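From: Dorian Lebrun
Subject: Re: [syndicate] Saturday's ticket

Veronika Hauser wrote:
> Did we win? Belmiro says the Cirero site shows
> 237 and 242 as drawn, and we hold both.

We hold 237. The other is 224, which I've checked in three kinds of light. So it's the consolation prize again – a voucher for 1,000 Tancombe points, before the handling fee.
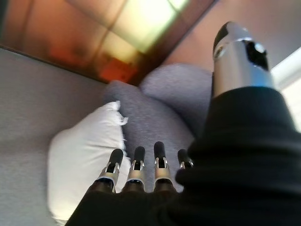
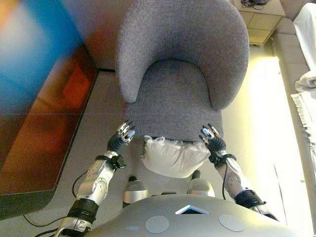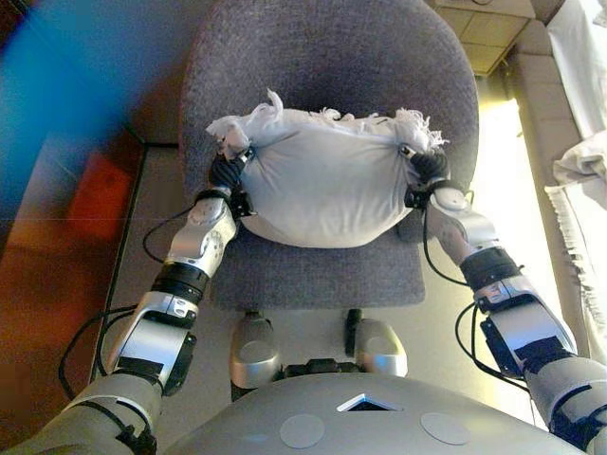
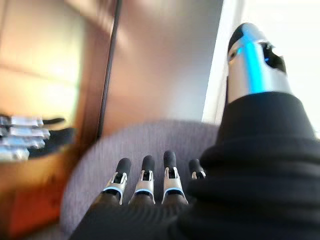
Tancombe Lottery Syndicate, Social Club

Emil wants to appeal. The rules (all 3,014 words, Emil) say the printed number stands, even for people who feel strongly.

Subs are due by noon on Saturday. Mateja still owes for February and knows it.

Dorian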